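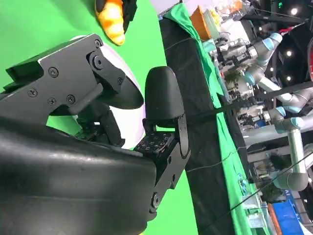

Paraschiva Cârstea wrote on Saturday, July 20, 2024:

> I switched the whole house to Sakness in March and I'm not going
> back. No descaling, no salt bags, no plumber. You clip it on the
> pipe and forget it. My kettle has hardly any scale now and the
> shower head is clear. The Brosasero unit wanted 30 pounds of salt
> at a time and I was sick of hauling it up the steps.

Glad the kettle looks better, but I don't think a kettle tells us much. Did you run a hardness test before you clipped it on, and another one after? I ask every time one of these clip-on gadgets comes up on the list and I have yet to get two numbers back.

The Sakness leaflet says it treats 3,000 gallons a day. Treats it how? I read the thing through twice and the word "hardness" isn't in it. There's a lot about "relaxed minerals." If the calcium is still in the water, a strip will show it, and the strips cost next to nothing.

You also said in your June post that you'd started filling the kettle from the filter jug. That alone could do it.

I'll grant you the salt. Hauling bags is a pain and the old Brosasero wastes water every time it flushes. If I were shopping I'd look at the smaller Jirora, which at least says what resin is in it, and I'd still want to see a test from somebody who isn't selling it.

So, one request before anyone else here orders one. Take the clip off for 3 weeks, use plain tap water in the kettle, test, put it back, test again. Post whatever you get. If the numbers drop I'll say so on the list and buy one myself.

Does anybody still have the link to the old thread on magnets? The archive search gives me an error.

Toma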